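Skonden Residents' Forum
Board: Furniture and Joinery
Topic: Refinishing tabletops in the common workroom

Posted by Taipe (moderator)
Members are asked to give their views on the finish for the workroom tabletops before the October meeting. The present proposal is hard wax oil in two coats, with 4 litres allowed for in the budget. Colour is also open to comment. The orange-brown shade has been raised by several households.

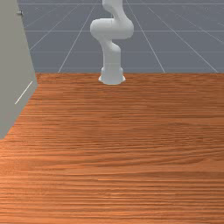 Reading time: 2 minutes

The proposal assumes sanding to 400 grit. Comments should deal with the finish only, as the question of chairs is being handled in another topic.

Posted by Kollel_519
I must disagree with the sanding grade. Oil does not take well on a surface brought to 400. The previous guidance in this forum was 200 at most, and I see no grounds for departing from it. I would also ask that the tins be bought in one batch, as shades vary.

Posted by Wama
With respect to the previous member, the earlier guidance concerned floors. A table is handled daily and a coarser surface holds crumbs and ink. I support the proposal as written — with the exception of the drying period, which ought to be stated.

Posted by Kollel_519
The guidance referred to "interior timber". It was not limited to floors. I have it in front of me.

Posted by Taipe (moderator)
The wording is as Kollel_519 gives it. Both grades will be tried on an offcut and the results reported here. Wálter Taipe has agreed to prepare the samples. Grain direction is to be followed throughout, including at the far edge, where cross-scratches were left last time.

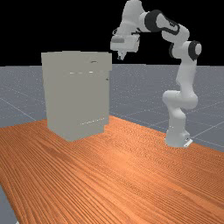 Drying period and access

Posted by Taipe (moderator)
The room will be closed overnight after each coat and will reopen at 9 am. Nothing is to be placed on the tables before then.

Posted by Wama
That is too short for a second coat. I request a full day, and would like my objection recorded.

Posted by Taipe (moderator)
Recorded.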